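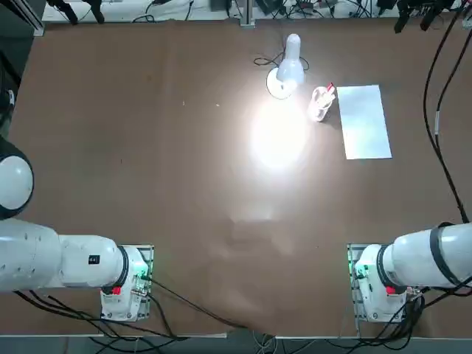
Page last changed: 4/25/22

Unit 3: Desk Lighting and the Work Surface

Read pages 1 to 14 of the Brisus reader first. This unit covers task lamps on a bare desk. A lamp with its head set low gives a small, very bright pool, and the surface under it loses its color. Paper beside the pool is easier to read than paper in it — move the sheet before you move the lamp.

Cord goes behind the base. Pens stay in the holder, within reach of the writing hand.

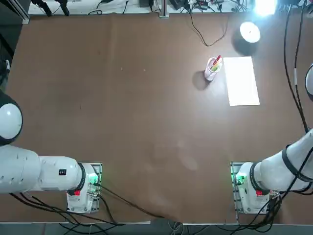 Matte tops still throw back some light, so check for glare from your seat as well as standing up. Write down where it falls.

Due next session: one sketch of your own desk, lamp marked.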